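Last updated: August

Swords by the Dozen: A Day at the Fevermont Film Heritage Open House

By Ketill Thoroddsen
August

I have loved old samurai pictures since I was eleven, when an uncle let me stay up for one on the theory that I would fall asleep. It ran past three hours and I did not fall asleep. He did.
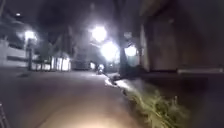
So when the Fevermont film archive announced that it would open its vaults for one day, with the theme of the period film and its weapons, I booked a seat on the early bus and told my wife it was work. The archive is in a former creamery at the far end of town, and it keeps prints, costumes, posters and a good deal of paper from companies that no longer exist. It opens to the public once a year. The other days it opens to people who have written a letter.

The doors were due to open at nine. At nine there was a line, and at twenty past nine there was the same line with a man walking along it handing out wristbands in two colors. Green meant the morning vault tour. Orange meant the afternoon vault tour. I got orange, which suited me, as it left the morning for the costume rooms and for the coffee, which I had been warned about and which deserved the warning.

The costume rooms are on the second floor, up a staircase built for people carrying milk. Most of what hangs there came from Nillulell, a small production outfit that spent the better part of two decades making sword pictures very fast and very cheaply, mostly in a gravel pit. If you have ever seen a Nillulell film you will remember the gravel pit. It plays a mountain pass, a battlefield, a riverbed and, in one case, the sea. The company owned two good suits of armor and put them on whoever had the most lines. Everyone else wore painted cardboard, and the cardboard has lasted better than you would think. The lacing on the real armor has mostly perished. The cardboard just looks tired.

Our guide for this part was a costume conservator with a soft voice and firm views about wire hangers. She showed us a farmer's jacket that had been worn in fourteen pictures, patched for each one and never washed, on the director's orders. She had been asked to conserve the dirt. There is apparently a whole procedure for this. The dirt in question is partly cocoa powder, and it had to be kept away from the mice, so the jacket lives in a sealed box with its own humidity card and is better looked after than I am.

What struck me, going along the racks, was how much of the work in these films goes to the farmers. We go for the swordsmen. We come home and imitate the swordsmen, with an umbrella, in the hall. But the costume people spent their weeks on the villagers, because a village has forty people in it and they all need to look as if they have owned one shirt since birth. The swordsmen were easy. You gave them a wide pair of trousers and told them to stand up straight.

There was a small display of prop rice, too. Glued to a board, so it wouldn't spill. The label said it was barley.

Lunch was a sandwich in the yard. I sat next to a retired dentist who had driven in from Montes and who told me the plot of a film he had seen once, in a tent, and had never been able to identify. A man comes back to his village, and there is a bell, and something happens with a horse. He has been asking about it at events like this for years. I suggested three titles. He had seen all three and they were not it. He did not seem disappointed. I think if anyone ever names the film for him he will have to find another reason to leave the house.

At two the orange wristbands were called. The vault tour is the main event, and you are asked to leave your bag, your drink and your pen outside, and to put on a paper coat. The corridor is cold and the vaults are colder, and the archivist, who does this every day in a fleece, watched us shiver with what I can only call satisfaction. The archive holds 3000 cans of film. About 80 of them are sword pictures of one kind or another, and the archivist knows most of them by smell. I assumed this was a figure of speech. Then she unscrewed a jar containing a short piece of decaying acetate and passed it down the line, and we all learned what vinegar syndrome is. It is like being slapped by a salad.

The film she wanted to show us was one reel of a lost picture, or a mostly lost picture. It came in a box of wedding footage donated by a family who wanted the wedding back. The wedding went home on a disc. The odd reel stayed. It has no titles, no sound, and eleven minutes of people digging a ditch. She ran a piece of it for us on the viewing table, and I will say this for it, they dig that ditch well. One of the diggers keeps looking up at the ridge. You never find out what is on the ridge, since that would be the next reel. I have thought about it a fair amount.

Someone asked whether it might be the dentist's film. There is no bell, the archivist said, and no horse. From the back of the group the dentist said he could have been wrong about the horse.

The afternoon talk was held in the old separating room and had the title "How Long Is Too Long?" It dealt with running times. The speaker runs repertory programming for Jalix, which has a couple of screens on the coast, and she had brought charts. Her argument was that a three-hour period film is easier to sell than a two-hour one. People will not come out for two hours, she said, when they could stay in for two hours. Three hours and an intermission is an evening. You can have dinner before it and an argument after it. Her chart for this had an upward line on it, though the label on one side was missing and she skipped over it briskly.

I enjoyed the part on cuts more. For years the long pictures were exported in short versions, trimmed by distributors who wanted to fit in one more show before the last train. What went, nearly always, was the waiting. Out came the scenes where the hired men sit about the village and eat and get bored and teach somebody's nephew to hold a spear. The fights stayed. And the short versions feel longer, every one of them. She played us the same battle twice, once after ten minutes of the waiting and once after none, and in the second version I did not care who fell in the mud. In the first I cared about a man whose name I had not caught.

There were questions. There was one question that was a speech, as the law requires, about aspect ratios.

The demonstration fight at the end of the day was advertised as "weather permitting," and the weather did permit it, though only just. A pair of stage fighters went at it in the yard with wooden swords, very slowly first and then at full speed. The slow one was better. At full speed it lasted perhaps four seconds and half the audience was looking for a seat. At the slow speed you could see that nearly all of it is feet. One of them explained that a screen fight is built backward from wherever the loser has to land, which depends on where you have hidden the mat. I will never watch a death scene again without looking for the mat. I have already found one, in a film I used to think was flawless, behind a well.

Some practical notes for next year, if you are tempted. Get in line before half past eight if you want a green wristband. Bring a sweater, even in August, and wear it under the paper coat, because it will not go on over. The shop takes cash and sells a very nice reproduction poster set and a very bad mug. The program booklet has the times for the talks printed wrong on the inside page and right on the back. The last bus goes at ten, and the stop has moved to the other side of the bridge.

I bought the mug.

My uncle, when I phoned to tell him about all this, said he remembered the film he let me stay up for and that it had been excellent, particularly the end. He was asleep for the end. I let it go - he is eighty-six and he had described it rather well.

Related items
Gravel Pits I Have Known: The Nillulell Westerns
Vinegar in the Vault: Acetate and What to Do About It
Jalix Autumn Season: The Long Ones
Letters: More on the Intermission Question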